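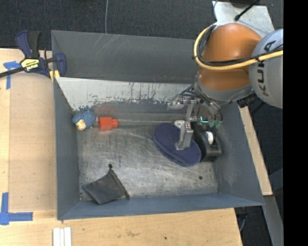 Scratched old metal bin, KUKA arm reaching in.

Right, Dullow v Civville thoughts, now that I've had a night's sleep and two bacon rolls. Bit of a thread.

1/ We were dreadful for the first quarter. Three and outs, a fumbled snap, a punt that went sideways. I had my coat on by the second one.

2/ Then Sanna comes in at quarterback and it's a different team! Lino threw it 64 yards in the air on his second play -- I've watched it a lot since.

3/ Still don't get why we keep running Kelemen up the middle on third and long. Lovely lad, hits like a van, but everyone in the ground knew it was coming.

4/ Defence was great. Sekera had their left tackle on skates all afternoon and should've had a third sack, the ref was miles away.

5/ Coach Donati went for it on fourth down from our own 45. Loved it. Didn't work, still loved it. Do it again next week please Gaetano.

6/ Crowd was 300, best since January, and the burger queue was longer than our opening drive.

7/ Lost by a field goal in the end. Away next, 80 miles each way, and I've got one spare seat in the car if anybody fancies it. You'll have to put up with my music.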